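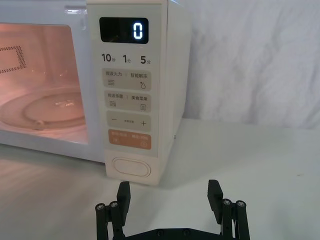

Mekurgate began in June, three years before any of us thought to give it a name, in the back half of a garage in Cenbridge with one workbench and a door that wouldn't close all the way. We're a shared workshop for people who build robot arms in their spare time, and the thing we have always liked best is teaching them ordinary kitchen jobs. The microwave has become our favorite teacher. Ours has one big oval button low on the panel that opens the door, and with the gripper's two fingers spread wide in front of it you start to see how much a person's thumb knows without being asked. Which finger should do the pushing? How hard? And where should the arm be when the door comes open? We have spent whole evenings on those three questions, with a lot of tea, and we'd happily spend more.

Lucie Pelletier started the group after building her first arm at her kitchen table (the table still has the clamp marks, and she won't let anyone sand them out). These days we rent 1027 square feet on the ground floor of the old Michalík building, next to the frame shop. There is a drill press, a decent soldering corner, two printers that are nearly always busy, and a long white table that we keep clear for trying things out.

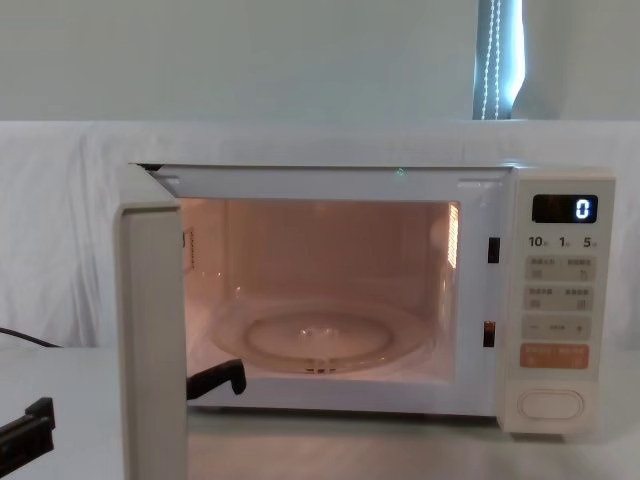 Most members come with a kit or a half-finished project from home, and that's just how we like it! You don't need a degree or a background in programming. Some of our steadiest builders learned to crimp a connector here on their first night and were rewiring a wrist joint by the end of the season. If you get stuck, ask whoever is at the next bench, and if they're stuck too, write it on the big board by the sink and somebody will usually wander over with an opinion.

Our own long-running build is called Altow, and it's a home project in the truest sense: everything on it has to be something a member could put together in a spare room. The parts for the current version came to 3360 dollars, more than we'd hoped, and we are working on bringing that down. The full build notes are in the binder on the front shelf, and you're welcome to copy any page you like.

Membership is by the month, and visitors are free on open evenings. Come and say hello, bring whatever you're working on, and please park on the street side so the frame shop can get its van out.

Page last updated September 25, 2020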